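From: Siham Bataineh
To: Hiltholm Old Pupils and Friends list
Date: November 1, 2022
Subject: Re: The school history, and where we have got to

Dear all,

Thank you for the lovely pile of replies after my note in September. I have read every one of them (some twice, with tea) and I'm sorry it has taken me until half term to sit down and answer properly. I'll start with the question from the Stamside end of the list, as several of you asked the same thing in different words.

> I was at the infants' school on Stamside before it joined up with
> Hiltholm, and I have always been told we were the older of the two.
> Will the book say so? My mother taught there in the two-room days and
> she was quite firm on the point. Also, is it true that the Purnent
> Prize is no longer given? I won it for handwriting, which will amuse
> anyone who has had a Christmas card from me lately.

Your mother was right, and yes, the book will say so! Stamside had its own headmistress, its own log book and its own very fierce rules about boots for a good few years before Hiltholm had so much as a roof. The first log book survives and I have had it on my dining table for most of the summer, under a clean tablecloth. The opening pages are nearly all weather and coughs, but then there is a wonderful run about a harmonium that was promised, delivered to the wrong village, argued over and at last brought up the hill on a coal cart. I have given the harmonium a whole page and I refuse to be talked out of it.

The Purnent Prize is still with us, I'm glad to say, though it went quiet for a while. It is given at the summer assembly to a child in the top class, these days for any piece of work the teachers feel has been done with real care. Last time it went to a girl who had made a map of every drain cover between the school gate and the church. Handwriting does still count, so you may hold your head up.

Now, numbers, for those who like them. The admission registers we have been able to put together give us 1426 names for the years before the new hall went up, and of those we have some sort of memory, letter or photograph for 426. I think that is marvellous, but it does leave a great many children who are only a line of ink, and I would dearly love to hear about more of them. If your aunt or your grandad sat in those rows and you know even one small thing, the name of a friend or who they walked home with, please write it down and send it. It needn't be polished. Mine certainly isn't.
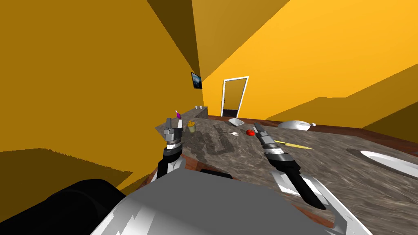 Robot arms at the kitchen counter, with a small red tomato

The chapters on the school itself are in fair shape up to the year 2000. After that I'm struggling, which seems silly when so many of you were there! We have seven chapters drafted and the eighth is mostly gaps. What I'm short of is ordinary days: what was on the walls, which songs you had in assembly, how the dinner queue worked once the kitchen moved. The Sugawara Room is a particular puzzle. I know it began as the music room and was renamed after the exchange visits started, but I have three different accounts of who suggested the name and they cannot all be right. If you were on the first visit, or put a family up, do get in touch.

A few practical bits. Please don't post original photographs to the school office, as the post gets opened by whoever is passing. Scan them if you can, or bring them to me and I'll copy them while you wait and find you a biscuit. Put names on the back in pencil, with maiden names too. And if you spelled somebody's surname three ways in your letter (you know who you are), I have gone with the register.

I hope to send the Stamside chapter round to this list before Christmas for corrections. Be as picky as you like about dates and places, but please be gentle about the commas, I did them late at night.

With very warm wishes to you all,

Siham

PS: The blue hymn book with the pressed primrose in it is still at my house, and I'd be happy to give it back to its owner.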